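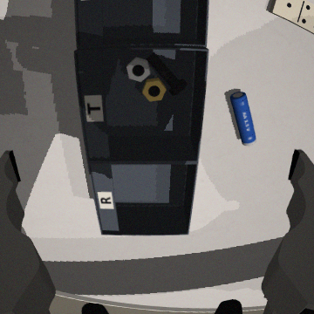 Progress report to the Coutinho Fund
Project: Groundwater nitrate monitoring, Merkov valley
Prepared by: Catinca Sima
Date: Jan 30, 2025

1. Status

Sampling has continued on the schedule agreed in August. The network now has 69 wells under regular observation, all on private land with signed access agreements. The laboratory has returned 158 results for the reporting period. Normunds Koppel has checked them against the field sheets and entered them in the project database.

Two wells in the Illon district were dropped. One was capped by its owner and the other no longer yields enough water for a full purge. Replacement sites have been proposed and are awaiting permission.

2. Findings to date

Nitrate is highest in shallow wells on the east bank, downslope of the vegetable fields. Deeper wells show little change between rounds. Chloride follows the same pattern as nitrate in most places – the exception is the group of wells near the Alter road, where chloride is raised and nitrate is not. Road salt is the likely source. Harsh Mittal will test this with bromide ratios in the next round.
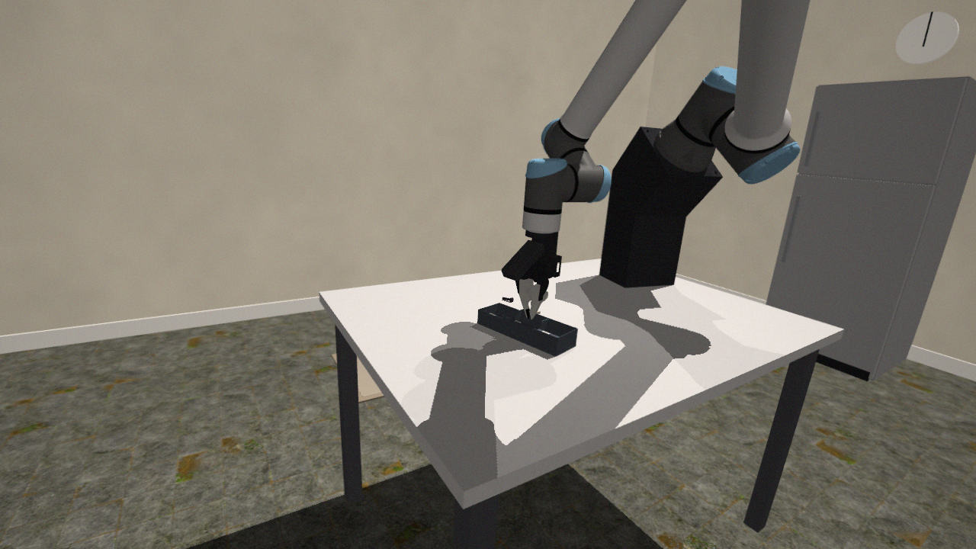
The water level record is less complete. Loggers in the upper valley lost data during the autumn when their batteries ran down early. Manual readings cover part of the gap, and the affected intervals are flagged in the data file.

3. Budget

Spending on laboratory fees is in line with the plan. Travel is slightly over – the upper valley sites needed extra visits after the logger failures. We ask to move the unspent training allowance to travel. No change to the total is requested.

4. Next period

Aparecida Brandão will complete the well elevation survey. Traian Vasiliu will send draft summary sheets to the well owners for comment. The full data file will accompany the next report.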